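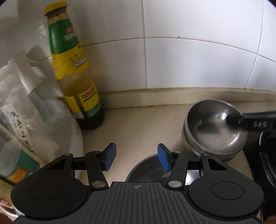

A hand-held gripper with ribbed blue pads, jaws open over a kitchen counter.

Amirau is going shopping for grippers, and this time the cooks get a say in it!

The catering training center will buy 20 hand-held grippers in April, after Shona Harawira's equipment plan was approved on Monday. People hold the tools themselves and use them to pick up pots, bottles and jars in a working kitchen, and the recordings go toward teaching a robot arm to do the same jobs. The arm comes later — the plan puts it in next year's budget, once there is enough material to make it worth having.

Harawira priced the grippers at 530 dollars each from Steltolmont, with spare finger pads at 20 dollars a pair. A second quote, from Bruditz, came in at 500 dollars but left out the pads and the charger. "Pads are what you go through in a kitchen," she said. "I wanted them on the first order, in the same box, with a price next to them."

Darcy Paewai, who runs the afternoon kitchen classes, has already logged over 218 practice sessions with a loan set and can't wait for more. He has asked for two extra storage cases and a shelf near the sinks (the shelf is still being argued over).

Staff who want to try a gripper before the order goes in can drop by the Pîrvu kitchen at 3 p.m. any class day. Bring your own apron.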